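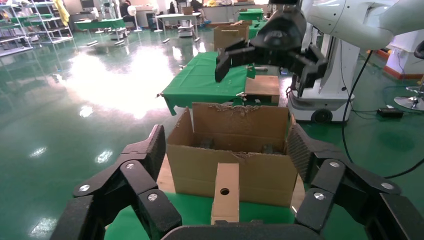 One of our followers asks whether a carton that has lost its top flaps can still go in the donation pile, or whether it belongs with the recycling. The Kotiton Reuse Center receives this question often, and the posts below set out our practice.

1/6 Open cartons are accepted. A box without flaps cannot be sealed for shipping, but it serves well as a sorting bin on a table. A ragged upper edge is no obstacle.

2/6 Please remove tape, staples and old address labels before drop-off. Our Wekville location took in 628 cartons in June, and nearly 55 had to be set aside for labels alone.

3/6 Flat boxes and tall boxes should be kept in separate stacks. Residents who bring more than 30 at one time are asked to use the Anghel Street entrance.

4/6 Small cardboard blocks and inserts, including those with punched holes, are welcome. Place them inside a larger box so that they do not get lost on the way.

5/6 Sorting tables at all locations are covered with cloth. Kindly do not cut or trim cardboard on them. Staff will provide a cutting board on request.

6/6 Greasy or damp cardboard cannot be taken at any location. It should go out with household waste under the rules of your district.

The Urnivberg location is closed for floor work and reopens on October 26, 2019. Regular hours apply elsewhere. Questions may be sent as a reply to this thread.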